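15 April 2026

A long day, and my tea went cold twice, but I did enjoy it. We finally sat down with the Stirovell rules, all the pages of them, and went through what we do when a person is holding the gripper tool by hand and showing it how a job goes. I had been dreading it since December and it was a pleasant afternoon in the end, with the good biscuits out.

The big one is the start position. Fingers wide open, nothing between them, and hold still before you reach for anything. Brorthorpe starts with them half closed (always has!) and Briden does it our way, so when the two sets got mixed together last winter we had 400 runs that didn't agree with each other, and I spent most of a week sorting them. Now it's written down, rule one, and I feel lighter for it.

We argued for ages over the pads. I wanted a proper limit, a fresh pair every 50 runs whether they look bad or not, and the others wanted to go by eye. I do see their side, pads cost money and I hate throwing things out as much as anyone, but my eye at nine in the morning isn't my eye at five. We left it in pencil.

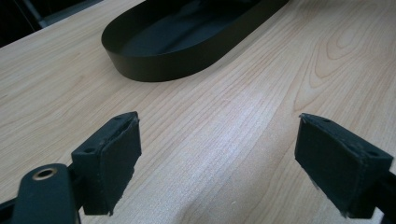

A note had come back from Babić by the time I got home, saying that going by eye would be fine if everybody wrote down what they saw, and would we please add a line on the log sheet for pad wear before each run. Well, I can live with that. It's one more box to fill in, and I grumble about boxes, but it's a fair answer and kindly put.

So tomorrow I redo the log sheet, then ring Brorthorpe about the half-closed business, which I'd like to do gently. Must also remember to buy pencils and defrost the soup.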